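Lefèvre Releases Version 4 of Its Tabletop Planning Software

Update adds a simulated test suite and a new way of handling partly hidden objects

IMBERG, 7 January 2022 — Lefèvre, a developer of motion planning software for robot arms, today released version 4 of its tabletop planner. The new version is available to all current license holders at no extra charge.

The planner takes a list of objects and their estimated positions and works out a path for the arm that reaches the chosen item without touching the others. Earlier versions treated every object as a fully known shape. Version 4 keeps track of which parts of an object the camera has seen and which parts it is guessing at, and it plans more carefully around the guesses.

“Our customers kept reporting the same kind of failure,” said Nadège Marchal, head of planning at Lefèvre. “A tall object would be standing behind something leafy or irregular, the perception step would return half of it, and the planner would believe that half was all there was. The arm would then take a route it should never have considered.”

Under the new method, the planner can ask for a second view before it commits to a path. If a second view is not possible, it widens the safety margin on the uncertain side of the object and leaves the margin alone everywhere else. Users can set both behaviors in the project file, and the old behavior remains available as an option.

The release also includes a suite of 1065 simulated test layouts. Each one places household items on a table in a furnished room, with chairs and walls included so that the planner has to account for them as well. The layouts vary in how the items are spaced and how much one item blocks the view of another. Of the total, 156 were built from failure reports sent in by customers.

The suite runs from the command line and produces a report for each layout, with the planned path, the planning time and the smallest distance between the arm and any obstacle. Results from two versions of a project can be compared side by side. Lefèvre has used the suite internally since August and now runs it in full before each change to the planner is accepted.

“We used to test with boxes and cylinders on a bare plane,” said Quentin Lecomte, who leads the simulation work. “Those are fine for checking the math. They tell you very little about a chair back that sits just above the edge of the table, right where the elbow of the arm wants to go.”

Godham, which builds kitchen assistance systems, tested a preview of the release over several weeks. The company ran the suite against its own arm model and found 20 layouts in which its previous settings gave a path too close to a chair.

“We fixed most of those by changing one margin,” said Clotilde Sabatier, software manager at Godham. “The rest took longer. Two were mistakes in our arm model — the wrist was modeled shorter than it really is — and we would probably have found them much later on hardware.”

Version 4 changes the format of the object list. Projects made with version 3 will open without changes, but custom perception modules must be rebuilt before they can report unseen surfaces. A migration guide is included in the documentation, along with a small sample module that can be used as a starting point. Support for version 2 ends with this release.

Lefèvre is based in Imberg and has a support office in Vandham. License holders can download the release from their account page.

Press contact: Kazimiera Makowska, Lefèvre press office, Imberg 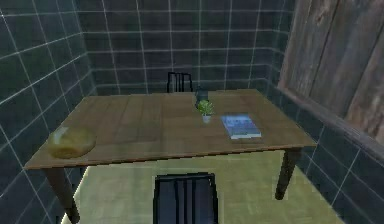 Requests for an evaluation license should go to the Vandham office and should state the arm model and the operating system in use. Evaluation copies include the full test suite and the migration guide.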